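The Statuette Stays Where It Is

Fiction
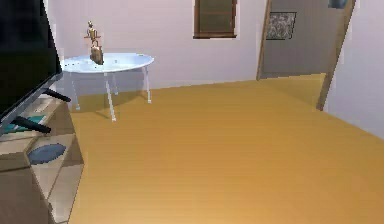 1. Monday, or what the system called Shift 1

Before Tarkmont bought the software, my job was to tidy apartments for people who were about to sell them. After Tarkmont bought the software, my job was to watch a machine practice tidying an apartment that didn't exist, and to click a green button when I approved.

The apartment on my monitor was nicer than mine. It had a yellow wood floor you could have danced on, a big black television, and a round white table with a little golden-brown statuette standing on it, arms out, like a man who has just been told the price of something. There was one door and it was open. I got attached to that door.

The machine was called Sirel. The twelve of us in the crew had been invited to suggest names, and Sirel was what it had been called on the invoice.

2. Training data

Sirel learned by watching us decide. It would propose moving the statuette to the cabinet, and I would click red. It would propose moving it to the floor, and I would click red harder.

"Reason?" said the box.

I typed: You don't put a man on the floor.

The box allowed 30 characters. My supervisor came by to say that the reasons were being read in the Komov office, by people, and could I please pick from the menu. The menu offered Hazard, Obstruction and Other. I had spent 22 years learning where things go in a room, and all of it turned out to be filed under Other.

3. Lunch

We used to eat in the van. You would get the client's whole life in a morning, the drawer full of takeout menus, the treadmill with the coats on it, and then talk it over with mustard on your sleeve. Now we ate at our desks and talked about the statuette.

Half the crew thought it was a trophy. One woman, the best window cleaner I ever worked with, said it was a saint. A petition went around to have it dusted. It had no dust, being made of arithmetic, but we all signed.

4. The review

In April they told us Sirel was ready for real apartments and would need 2 of us to ride along. I was one. They gave me a vest.

The first place was on Ostrowski Street, third floor, with a cat smell and a bookcase that leaned. Sirel rolled in, looked around for a good long while, and stopped in front of a side table. There was a china shepherdess on it with a glued neck, ugly as a boot. Any stager alive would have had her in a box before taking off her coat.

Sirel left her alone. It straightened the rug and did the cushions. Then it came back and turned her slightly, so she faced the door.

The tablet in my hand asked me to approve or decline, and to give a reason. I clicked green, picked Other, and went down to see if the van still had mustard in it.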